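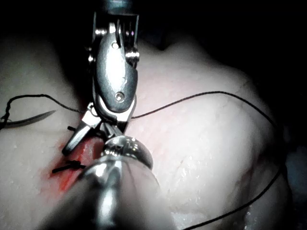
Re: Grurholm practice kit, worth it?

> Has anyone tried the suturing kit from Grurholm? Clavton wants 630 for
> theirs and I can't get that past my boss.

We've had the Grurholm set since April and I like it a lot! We paid 558, and that got us 20 needles with black thread (it shows up great on pale tissue — trust me, get the black). Setup took me 45 minutes the first time, mostly hunting for the right menu. My one gripe is the manual, which is awful. Ask for the Prantl one instead, it covers the same drills.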